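2018年9月9日

**Stallia 秋季手作市集十月开张，摊位报名开始啦**

大家好，我是 Prokora 工作室负责市集的人，又到了我一年里最忙也最开心的时候！今年的秋季市集定在十月，地点还是 Stallia 的老厂房，连开两个周末，门票照旧不收。

先说摊位。去年收到292份报名，最后只排下了一部分，好多朋友来问我怎么没选上，我心里也过意不去。所以今年我们把后院一并租了下来，多出40个位子，优先留给第一次摆摊的人。做陶的、染布的、刻章的、折纸花的，都欢迎来试试（卖吃的请单独填一张表，去年有人填错，我翻了半天才找着）。

摊位费每个周末600元，桌子和一把椅子由我们出，灯要自己带。需要用电的话请在表里写清楚瓦数，厂房的线路比较老，跳闸真的很烦人。
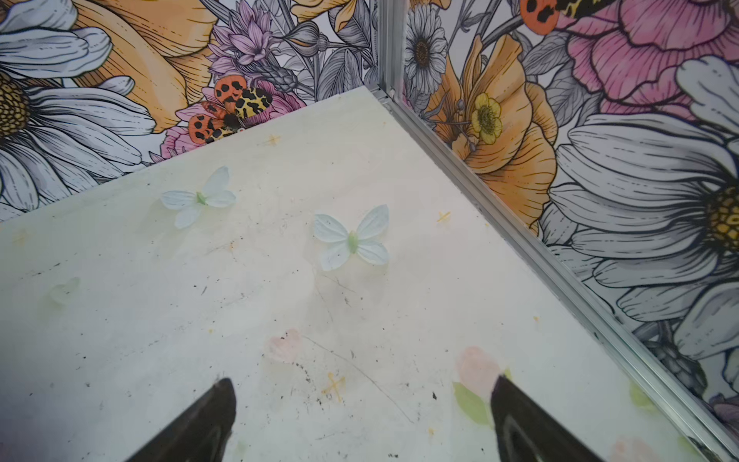
工作坊这块由 Ikasent 来办，他们上次的蓝晒课我自己也去上了，蹲在院子里等太阳等得脖子都酸，还是觉得值。今年加了纸艺和装订两门，小朋友要有大人陪着。课表月底前会贴出来，名额不多，想上的早点写信。

交通方面，Barajas 咖啡门口有接驳车，也可以坐716路到厂房东门，下车走两步就到。停车位很少，能不开车就别开啦。

报名表在 Prokora 网站首页，媒体朋友想来拍照采访，直接给工作室邮箱写信就行，标题注明“市集采访”，我看到就回。

Prokora 工作室 市集组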